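Questions and Answers for Staff: The New Arms at the Jumville Packing Site

This page is for everyone who works on the Jumville floor, in the kitting room or in returns. It covers the questions that came up most at the shift meetings. It will be updated again in September.

What is changing?

Cinutell is putting 2 robot arms into the kitting room. They will pick small boxed goods off the shelves and set them on the counter for packing. Packing, labeling and final checks stay with people. The system that sends work to the arms is called Gashi, and you will see that name on the screens and on the new pick slips.

Which orders will the arms handle?

Only orders for the Flornamov line to begin with. Those boxes come in few sizes and are light enough for the arms. At the moment the line brings in some 1,000 picks on a normal day shift. Anything in bags, anything in glass and anything marked for hand picking will go to a person as before.

Will anyone lose their job?

No positions are being cut as part of this project. Pickers who now work the Flornamov shelves will be offered a place in packing, in returns or as a cell attendant. If none of those suits you, talk to your shift lead before the new schedule is posted. Pay grade stays the same or goes up — it does not go down in any of the three.

What does a cell attendant do?

You restock the shelves, clear stopped picks and decide what happens when Gashi flags an item it cannot place. There is more standing and looking, and a lot less walking. Some people have liked that in the trials and some have not. You can ask to go back to packing after your first full month.

Do I need to know how to program?

No. Training is done on paid time and covers the screen, the stop button, the restart steps and the two fault codes you are most likely to see. Code 107 means the arm did not find the item it was sent for. Code 108 means it found something but the grip was refused. Other codes go to maintenance, and you should not try to clear them yourself.

Can I reach into the cell while an arm is working?

No. Press stop, wait for the light to turn steady, then open the gate. This applies even if you only want to straighten one box. Shift leads and visitors follow the same rule.

Are my picks being compared with the arm's?

Pick rates for people and for the arms are kept in separate reports. Supervisors will not use the arm's rate as a target for anyone on the floor.

How are the arms tested before they run here?

The setup team runs the shelf and counter moves in simulation first. The model is kept plain, with a white surface, a wood board above it and the gripper finger. Moves that fail there are changed before anyone tries them on the floor.
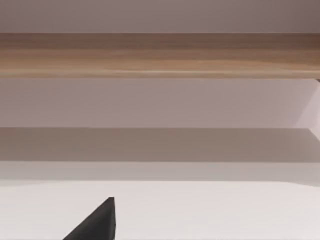
What if the system goes down during a shift?

The Flornamov shelves stay laid out so that a person can pick from them. Paper slips are kept at the kitting room desk. The shift lead decides when to switch over, and overtime rules apply as usual if the shift runs long.

Who do I ask if my question is not on this page?

Your shift lead, or the question box next to the time clock. Questions can be left unsigned. Answers are posted on the board by the break room and added here.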